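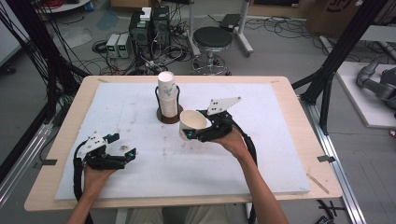
Dagmar Vrabec hat im Thread über Kaffeeküchen geschrieben, Pappbecher klebten im Ständer nur dann zusammen, wenn man den Stapel beim Nachfüllen zu fest zusammendrücke. Das mache ich nach meinem Eindruck nicht, und trotzdem habe ich ständig zwei oder drei Becher auf einmal in der Hand.

Wir haben einen Becherständer aus schwarzem Draht mit runder brauner Bodenplatte. Die Becher sind weiß, mit kleinem blaugrünem Blattmuster, und der Stapel ragt oben über den Draht hinaus. Wenn ich einen Becher abnehme, kommt der nächste oft mit. Ziehe ich dann fester, kippelt der ganze Ständer, oder der Rand vom Becher bekommt einen Knick und er ist nicht mehr zu gebrauchen.

Wir richten im Oktober im Gemeindesaal Clurcombe eine Veranstaltung mit 164 angemeldeten Gästen aus, und in der Kaffeepause soll sich jeder selbst bedienen. Die Becher sind schon gekauft, andere kommen also nicht in Frage. Gibt es einen Trick beim Einfüllen oder beim Abnehmen? Und wie hoch darf so ein Stapel sein?

Ramiro Urquijo

Den Stapel vor dem Einstellen auflockern. Ich nehme ihn aus der Folie, lege ihn auf den Tisch und rolle ihn mit der flachen Hand ein paarmal hin und her. Danach teile ich ihn in kleine Päckchen und setze diese locker wieder ineinander. Beim Transport rutschen die Becher immer fester zusammen, besonders die untersten im Karton. Man muss also gar nicht selbst gedrückt haben.

Beim Abnehmen nicht gerade ziehen, sondern den Becher unter dem Rand fassen und leicht drehen. Wenn er sich gelöst hat, etwas schräg wegnehmen. Mit zwei Händen geht es am besten, eine hält den Stapel, aber das wird bei Gästen mit Kuchenteller natürlich nichts.

Zur Höhe: Bei uns im Verein gilt, dass höchstens 5 Becher über den Draht hinausstehen. Alles, was höher ist, fängt an zu schwanken. Lieber öfter nachfüllen und die Vorratspackung unter den Tisch stellen.

Dann noch etwas zur Naht. Die Wand ist bei Pappbechern einmal herumgelegt und überlappt ein Stück. An der Stelle ist sie dicker. Wenn die Nähte im Stapel alle übereinanderliegen, klemmt es nach meiner Erfahrung mehr, als wenn sie versetzt sind. Zum Nachsehen muss man in den leeren Becher schauen, von außen fällt die Naht bei bedruckten Bechern kaum auf.

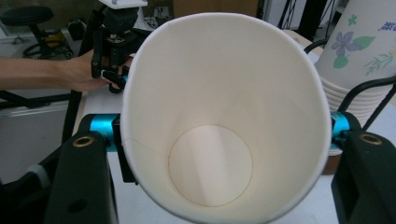

Pappbecher von oben: links an der Innenwand die Naht, unten der Boden.

Für 164 Gäste würde ich mir das Versetzen aber sparen, da steht man ja ewig. Auflockern reicht.

Šimkus

Einfach ohne Ständer hinstellen. Wir machen mehrere kurze Stapel direkt neben der Kanne, da kippt nichts.

Serketar

Danke, das Rollen hilft schon einmal deutlich. Mit dem Drehen komme ich auch zurecht, nur meine Tochter zieht weiter gerade nach oben. Ich werde zwei Ständer nehmen und beide niedriger füllen. Einen zweiten kann ich mir in Flestham leihen.

Ramiro Urquijo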